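Sunday, desk-clearing trials, second session. 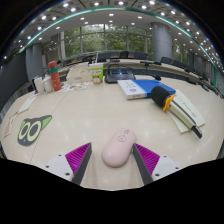 Yolandi Cele asked what the room staff will be given once Trandeo takes over clearing the tables. No answer in the Haruna plan beyond "reassigned". I have noted it as open.

Mouse grasps: 1000 planned, 819 logged. Right finger tends to make contact before the left – offset to be checked. Senthil wants the evening shift trained to label failed grasps, 2 hours a week, paid at the same rate. Most would take it. Setting out stays manual until August.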